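Unit 5. Serial Form and the Closed Season

Reading for this unit: Gosling, chapters on the writers' room; Pfeiffer, "Holding Back" (course packet). Have the pilot of Raltham watched before the lecture. The remaining episodes are on reserve.

5.1 Terms

Series: a set of episodes that share a setting and a cast. Each episode can be watched alone. The state of the story world at the end is close to its state at the start.

Serial: a set of episodes that share one continuing plot. Order matters. An episode taken out of order loses most of its sense.

Closed season: a serial season in which the main question posed in the pilot is answered in the last episode. A later season may reopen the world, but it has to pose a new question.

Most current fantasy and science fiction drama is a mix. Gosling uses the word "braid" for an episode that carries one closed plot and at least one open one. We will use her term.

5.2 The main question

The main question is the one a viewer would give if asked what the show is waiting to find out. It should be possible to write it in one sentence. In Raltham it is: who sealed the lower city? In Wimside it is less clear, and the class discussion should start from that point. Two candidates are given in the pilot, and the second is dropped after episode 3 without an answer.

Do not confuse the main question with the theme. Raltham is concerned with debt between generations. That is a theme. It cannot be answered by a scene.

5.3 Delay

A serial has to put off its answer. Pfeiffer lists the usual means:

Blocked source. A character knows the answer and cannot or will not tell it.
False answer. The question seems to be settled and is then reopened.
Side plot. Screen time moves to a different question.
Split knowledge. Parts of the answer are held by characters who have not met.

Pfeiffer treats the false answer as the most costly of these. It spends the viewer's trust, and she argues that a season can carry only one. Kasten disagrees on this point — see her reply in the packet — and holds that the cost depends on how soon the reversal comes.

5.4 Case: Raltham, season one

The season has 9 episodes. The false answer comes at the end of episode 5, when Harms confesses. The confession is withdrawn early in episode 6. By Kasten's measure this is cheap, as the viewer has little time to build on it.

Note where the split knowledge sits. The ferry clerk has the date and the archivist has the name. They share a scene in episode 2 but do not speak. Check the staging of that scene before section.

5.5 Audience theory as delay

Fans of a serial fill the gap between episodes with guesses. Park collected about 700 forum posts on Wimside and sorted them by the evidence they cite. Posts that cite dialogue are the largest group. Posts that cite props and set dressing are fewer but longer, and draw more replies.

Two results matter for us. First, a correct guess made early did not lower interest in later episodes. Second, posters went back to the dropped question from the pilot more often than to the live one. Nogueira reads this as a sign that viewers keep their own list of main questions, separate from the one the writers are working from.
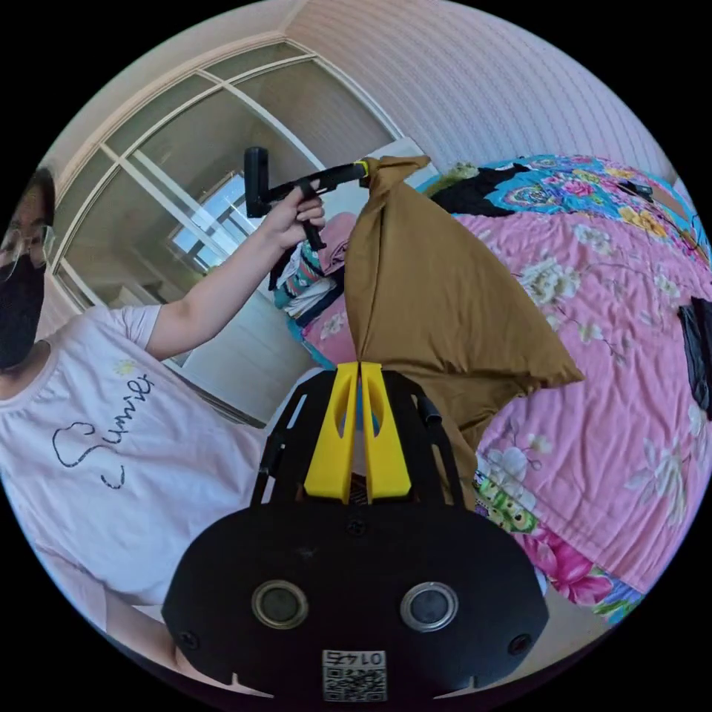
Fig. 5.1. Black cursive print on a light pink T-shirt.

5.6 Endings

A closed season can end in one of three ways: full answer, partial answer, or answer with a cost. The film Farketura, though not a serial, is a clean case of the third type and will be shown in section. Watch for the point at which the captain learns the answer and the point at which the viewer does. They are several scenes apart.

An open ending is a different matter. It is a choice only if the main question was kept in view up to the last act. If it was dropped earlier, as in Wimside, use the word "lapsed" in your written work.

5.7 Written exercise

Choose a closed season not covered in lecture. State its main question in one sentence. Mark each use of delay by episode and type, using the list in 5.3. Then say whether the ending is full, partial, or at a cost, and give the scene that decides it. Plot summary should take up no more than one paragraph.

Next unit: the prequel and the fixed outcome. Read Kasten, first half.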